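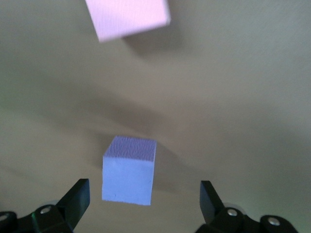

> Who was the best glove man on the 81 Rasell club?
> Verna

Stojanović, and I'd put him up against any third baseman in that league! I finally got through the old scorebooks in May and he made only 6 errors all year, one of them on a bad hop that I'd have called a hit (I grew up on that infield, it was gravel by the third inning). Everybody remembers Istano because he drove in the runs, but go back to the Prenance series and look at the double plays. Just wonderful stuff. I've typed up 15 of the box scores so far and will post them to the list as soon as I've checked the totals.

Şengül Kurtuluş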